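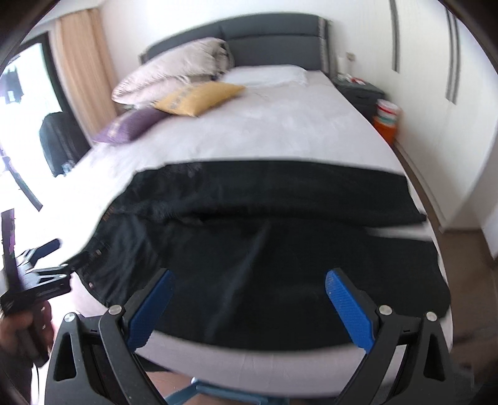 Chapter 7

Cotton: From Field to Wardrobe

What this chapter covers

How cotton is grown and where
The main stages in turning raw fibre into cloth
Why the making of clothes moves from one country to another
What happens to clothes once their first owner has finished with them

Key terms: raw material, ginning, spinning, weaving, supply chain, value added, piece rate, resale

7.1 A long journey for an everyday product

Most people own several pieces of cotton clothing and give little thought to where they came from. The label inside a garment usually names one country. This is the country where the pieces of cloth were sewn together, and it tells us very little about the rest of the journey. The cotton may have been grown on one continent, spun and woven on a second, and sewn on a third before reaching a shop on a fourth.

Geographers use the term supply chain for the set of linked stages that a product passes through between the raw material and the final user. In this chapter we follow the supply chain for cotton, and for denim in particular. Denim is a useful choice for study. It is made in large amounts, the method of weaving it has changed little in its main points, and the finished clothes tend to last long enough to be sold more than once.

At each stage somebody adds value. A farmer sells cotton for a certain sum, the mill sells the cloth made from it for more, and the shop sells the trousers for more again. The difference between what a business pays for its materials and what it receives for its product is called value added. Wages, rent, power and profit all have to come out of it. One of the main questions in this chapter is how that value is shared out between places.

7.2 Growing the fibre

Cotton is a shrub of warm climates. It needs a long season without frost, plenty of sunshine and a good supply of water while the plant is growing, followed by a dry spell when the seed pods, called bolls, ripen and split. Rain at harvest time stains the fibre and lowers its price. For this reason much of the world's cotton is grown in places that are fairly dry and are watered by irrigation from rivers or wells.

Irrigation brings problems of its own. Water taken from a river for one farm is not there for the farms and towns downstream. Where the soil drains badly, salt can build up near the surface until the land is no longer fit for crops. We return to this in Section 7.6, with a map exercise.

Once picked, the cotton goes to a gin. The gin pulls the fibre, or lint, away from the seeds. The lint is pressed into bales and the seeds are kept for oil and cattle feed. Gins are nearly always found close to the fields. Seed cotton is bulky and the seeds make up more than half its weight, so it is cheaper to remove them before the cotton travels any distance.

7.3 Spinning, dyeing and weaving

At the mill the bales are opened, cleaned and combed so that the fibres lie in the same direction. They are then drawn out and twisted into yarn. Longer fibres give a finer and stronger yarn, and buyers will pay extra for them.

In most denim the yarns that run the length of the cloth (the warp) are dyed before weaving, while the yarns that run across it (the weft) are left undyed. The two are woven in a twill, which gives the faint slanting lines that can be seen on the surface. Traditional blue denim is dyed with indigo. Indigo sits mostly on the outside of the yarn, and this is why blue jeans fade at the knees and pockets. Black denim is often made with sulphur dyes, and some makers dye the weft as well so that the inside of the cloth is dark too.

Dyeing uses a great deal of water and leaves waste that has to be treated. The cost of treating it properly is one reason why dye works have closed in some countries and opened in others. Strict rules raise costs, and a buyer who looks only at price may move the order elsewhere.

7.4 Case study: the Lukurham mills

Lukurham is a market town on a small, fast river. Its first cotton mill was built there for the water power, and others followed. Coal later took over from water, but the mills stayed where they were. The workers lived in the town, the railway had been laid, and there were local firms that could repair a loom at short notice. The tendency of an industry to remain in a place after the first reason for being there has gone is called industrial inertia.

The largest employer was Kuipers, a firm that wove heavy cloth for working clothes. At its peak the company had 3183 people on its books across four sites. Weavers were paid by the piece, so that a fast worker on a good loom could earn well and a worker on a poor loom could not. Disputes over who was given which loom appear often in the company's records.

The decline, when it came, was uneven. Spinning went first, as imported yarn could be bought for less than it cost to make. Weaving carried on for some years using that yarn. Kuipers put money into newer looms, which needed fewer people to mind them, and by the time the last shed closed it had 330 workers. Two of the mill buildings have since been turned into flats and one is a storage depot. The fourth was pulled down and its site is now a car park, busy on a Saturday and half empty for the rest of the week.

Activity 1
Using the passage above, list the reasons why Lukurham was a good place for a cotton mill (a) at the start and (b) after the change to coal. Which reasons appear in both lists?

Activity 2
A piece rate pays for work done and a time rate pays for hours worked. Write a short paragraph on how each might affect the way a weaver treats a machine that keeps breaking down.

7.5 A second life for clothes

For a long time textbooks ended the story of cotton at the shop. In recent years geographers have paid more attention to what follows. Clothes are handed down, sold, given away, exported, cut up for rags or thrown out, and each of these routes has its own pattern of trade.

Online resale has made one of these routes much easier. Rerow, a small resale business with its sorting centre in Ovalholm, buys used clothes from the public and sells them on. Li-hua Chuang, who managed the centre during its first two years, divided incoming stock into three grades. In a test batch of 100 garments taken in January, denim was the group most likely to be placed in the top grade, and thin knitted tops the least. Heavy cloth stands up to washing, and a worn look does less harm to the price of jeans than to that of a shirt.

Resale does not remove the need for new cotton. Some people buy second-hand clothes in place of new ones, while others buy both - and the money raised by selling old clothes may be spent on more. The effect on the total amount of cotton grown is therefore hard to measure.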